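Home | Grippers | Arms | Controllers | Bench Trials | Support

Ravgate Trial Kit: two grippers, one arm, one kitchen
Posted Wednesday, February 19, 2020 by the Vistlow bench team

The Ravgate Trial Kit is a software bundle for people who would like to find out that a gripper is wrong for them before they pay for it. You get simulated versions of the Drotitz parallel jaw and the MacBrayne three-finger, a white six-joint arm to hang them on, and 23 kitchen layouts to embarrass them in.

Swapping grippers takes 2 clicks. Each layout runs up to 1,000 grasp attempts overnight, and the log sorts failures by type. "Pushed it off the counter" has its own column, and you will use it.

In our January runs the Drotitz did well on handles and sulked over round things. The MacBrayne was the other way around, and slower. Thin cutlery lying flat on marble beat them both almost every time, so please don't write in about the forks.

Controller settings export as plain text. License is per seat, and the arm model is included.

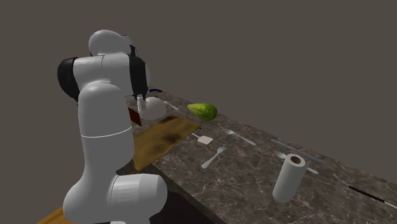 Tried both on the cucumber layout and the MacBrayne won easily, but the default grip force is set far too high for vegetables. Turn it down before the first run. Would also like a third gripper in the kit, preferably suction.

We use cookies to remember your layout choices. Accept | Settings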